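Stornis Plate Cell: Set-up Guide

## 6. Rules for moving plates with the arm

This section applies to anyone who writes, edits or approves an arm routine for the cell. Read Section 5 (teaching positions) first. The bench layout used in Gratville is the reference layout, and the virtual cell is built to match it. Every new or changed routine has to pass in the virtual cell before it goes on the real arm.

### 6.1 Before you load a routine

1. Open the cell file and check that the layout name is the same as the one on the cell log sheet.
2. Confirm that each station in the routine has a taught position and a taught approach point. A station with only one of the two must be taught again.
3. Compare the plate type in the routine with the plate type set for each station. Wells, skirt height and lid setting all have to match.
4. Set the arm to its home pose.
5. Set the speed limit to 200 mm/s. Leave it there until the routine has been signed off.

**Caution:** Don't copy taught positions from another cell, even if the two benches look the same. Small differences in how a station is bolted down are enough to crush a plate.

### 6.2 Running the check

1. Start the routine in single-step mode.
2. At each approach point, stop and look at the gap between the gripper and the nearest fixed object. The smallest gap allowed is 17 mm.
3. Look at the upper links as well as the gripper. Bottles, tubing and upright panels count as fixed objects.
4. Step through the pick, the lift, the travel and the place. Save a view at the stops you want the reviewer to see.
5. If the software reports contact at any step, stop the run and go to 6.4.
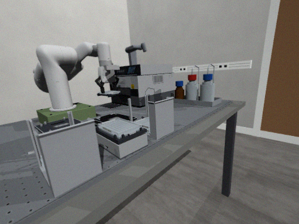
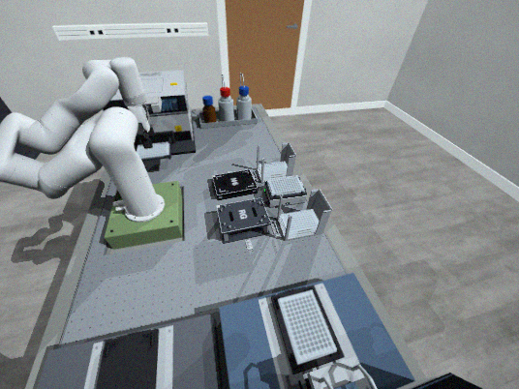
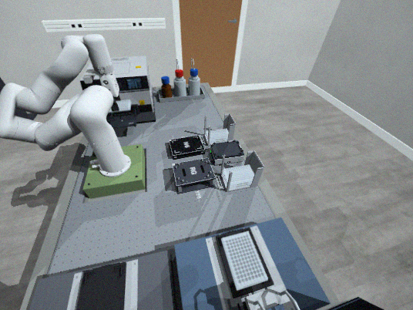
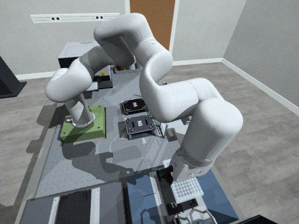

Saved views from the virtual cell, with the arm in different poses.

6. When the routine has finished in single-step mode, run it again from start to end without stopping.
7. Save the contact report under the routine name and version number.

**Note:** A routine that passes in single-step mode can still fail in the full run. Blended moves cut corners, and the path between two points may be lower than you expect. If this happens, add a travel point above the stations and repeat both runs.

### 6.3 Handling rules

- Lift straight up from a station to the approach point before any sideways move.
- Never carry a plate over an open bottle or over another plate that has no lid.
- Only one plate may be assigned to a station at a time. The scheduler checks this, but manual commands skip the scheduler.
- Don't use an instrument tray as a parking place. If the next station is busy, leave the plate where it is until that station is free.
- Wait for the "tray out" signal from the instrument. A fixed delay isn't an accepted substitute.
- Keep grip force at the value given for the plate type. Raising it to cure a slipping plate usually hides a teaching error.

### 6.4 If contact is reported

1. Write down the step number and the two parts named in the report.
2. Back the arm out along the path it came in on. Don't send it home directly.
3. Correct the point or the path, raise the version number by one, and start again at 6.1.

Contact reports are kept for 3,000 hours of cell running time, including the ones from failed runs.

### 6.5 Sign-off

The person who wrote the routine can't sign it off. The reviewer opens the saved views and the contact report, then runs the routine once in the virtual cell. Routines for the Skekitgate site go to Jaanus Mägi for review. All others go to the cell lead on the Pai project.

After sign-off, the first run on the real arm is done at the same 200 mm/s limit, with empty plates and one person at the stop button.

Rules in this section last changed: 2021-09-24. The July version is withdrawn, and printed copies of it should be removed from the bench folders.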